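Metent Drape 424 Dust Cover, Light Green: Bench Review

The Drape 424 is a plain woven cover sold by Metent for putting over equipment left standing on a desk or workbench. It comes in one size and three colours. I bought the light green through Ukness in September, mainly to replace an old bed sheet that shed lint into everything it touched.

Supplied in the packet: one cover, folded, and a card with washing instructions. No ties, weights or storage bag. The price is fair for the amount of cloth, though the Urio cover I tested earlier in the year cost less and came with a drawstring pouch.

Handling

The fabric is light and follows whatever is underneath it. Over a flat-topped box it hangs evenly on all four sides. Over something tall and narrow it slides towards the heavier side and needs straightening. Metent would do well to sew a small weight into each corner, as Trustolari does on its larger covers.

Pulled out across a table without smoothing, it settles into long, shallow folds instead of sharp creases. They can be worked out with the flat of the hand in two or three passes. Fold lines from the packet are more stubborn and were still faintly visible after the first wash. A warm iron removed them.

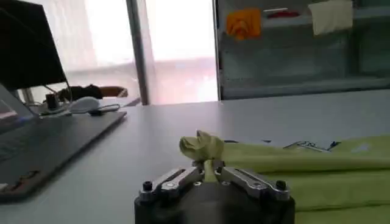 The light green cloth in use, one corner gathered and twisted.

Gathering a corner is the usual way of lifting a cover off, and it puts most of the strain on a small area. I lifted the Drape by the same corner 20 times a day for 6 days. The hem stitching held, with no pulled threads. The corner did keep a crumpled look until it was washed.

Small tools are a nuisance with any cover of this type. Hex keys left near the edge of the cloth tend to get dragged along with it or end up under a fold. A darker hem would make the edge easier to see on a pale table. The present hem is the same green as the rest.

Washing

Washed at 40 degrees with similar colours. No dye came out that I could find on a white test strip. Shrinkage was too small to matter. It dries quickly on a line and slowly on a radiator, where the folds stay damp.

Dust

Fine dust brushes off the top side easily. Sawdust clings and has to be shaken out of doors. The cover is not waterproof and Metent does not claim that it is. A spilt cup of water went through in a few seconds.

Metent quotes a life of 1,000 washes. I have no means of checking this and have left it out of the score.

For: even drape, sound hems, colour holds in the wash.
Against: no corner weights, hem hard to see, no bag.

Score: 7 out of 10. Suitable for low, flat-topped equipment. For anything tall, look at a weighted cover.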